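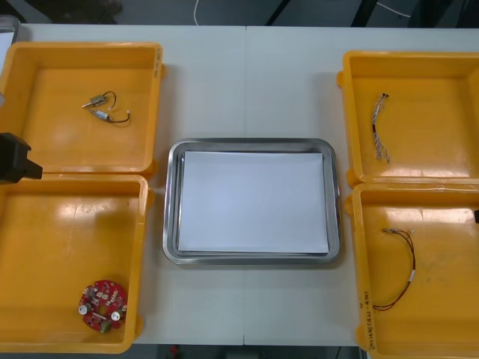 Speaker notes, house rules for kitting cells
Karnwood meet-up, Saturday, August 31, 2024
20 minutes plus questions

Morning, everyone. Say hello, check the mic, ask who's run a two-arm cell before (hands up). I'll talk to them at the coffee break anyway.

Start with the boring bit and get it over with. We do have the proper safety paperwork, risk assessment and all, and I'm not going through it today. What I want to talk about is the stuff underneath, the little rules we wrote ourselves for the Mamero job. Two pages, big type. I love those two pages!

Rule one is about bins. One kind of part, one bin, and the bin goes back in the same spot every time. Same goes for the tray in the middle. We line ours with plain white paper, and the paper gets changed whenever it's marked. I was a bit sniffy about that at first (paper, in a robot cell?) but small motors and thin leads show up so much better on it.

Rule two, write on the bin. Marker is fine. I know the Cledetti people want printed labels on everything, and we can argue about that over lunch, but a scrawled range on the side beats a lovely label still sitting in the printer.
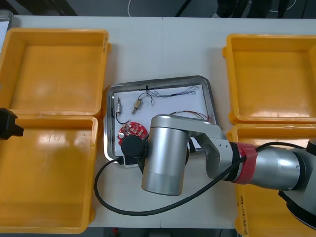 Slow down for this part. Rule three is where people stand. If an arm is live, feet stay behind the floor line, and whoever holds the stop button does nothing else. No phone, no tidying up, no "I'll just nudge that wire". We had a good long row about this in April and I'm glad we did.

Rule four, cables. The arm's own lead needs enough slack to reach and not so much that it can hook a part. Walk the arm through its full reach by hand speed first and watch the loop the whole way. Then do it again with the parts out. Every new layout, every time, even if all you've moved is one bin.

(Drink some water.)
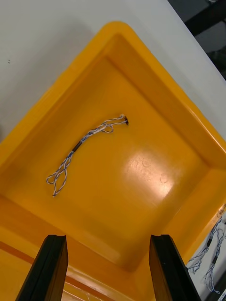
Rule five is my favourite and the one I get moaned at for. Soft parts get their own sign-off. A twisted wire bundle never lies the same way twice, so a pass on circuit boards tells you nothing about wires. We ask for 321 clean picks on each soft part before it joins a job. Baranauskienė, our sister site, went for 700, and fair play to them, they've got the night shift for it.

If there's time: what counts as a clean pick. Gripped once, lifted, put down inside the paper, no strands snagged. A second grab is a fail.

Questions. Copies of the two pages are by the door, please take one and scribble on it.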